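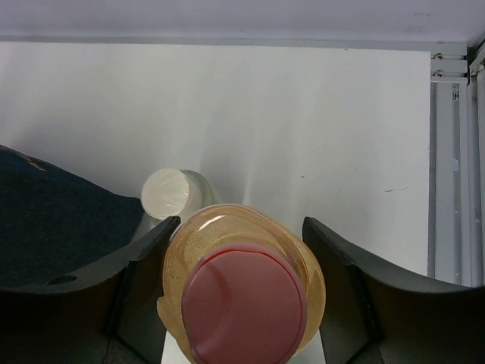 Aug 24, 2021

Dye notebook, Pemingate shed

Second go at the onion skin vat, and I'm much happier with this one! I'd saved up 480 grams of dry brown skins (my whole pantry smells of it, and so does the car) and left them to soak overnight in the big enamel pot before bringing them up slowly to just under a simmer. Last time I let it boil and the colour went muddy, a sort of wet cardboard, so I stayed put with a cup of tea and a book and kept the flame low for 2 hours.

Strained through the old pillowcase. Please, whoever uses it next, rinse it straight away, as the bits set like glue in the seams.

Wool was the Nenitz two-ply, 191 grams dry weight, mordanted on Sunday with alum at the usual rate and kept damp in a towel. I put half the skeins in straight off and held the rest back until the bath had cooled to lukewarm, mostly out of curiosity. The first lot came out a deep marmalade colour. The second is paler and a little greener, and I think I like it better, although it's patchy near the ties — my own fault for knotting them so tight. Figure-eight ties from now on, and loose ones.

I split one small skein off and gave it a dip in iron water, just a splash from the rusty nail jar. It turned olive almost before I'd got the spoon out. Lovely, but the wool feels harsher for it, so I'd go easy if it's meant for anything worn at the neck.

The Issahaku cotton was a disappointment again. It took up hardly anything and rinsed back to cream. I have a feeling it wants a proper scour and a soak in soy milk first, and I'll try that in September when the shed is cooler and the milk won't turn on me.

Leftover bath is in the covered bucket under the bench, good for one more pale lot if anyone fancies it this week. Still to do: wash the skeins again with the mild soap, pin a snippet of each on the sample card, and put one length of each colour in the north window.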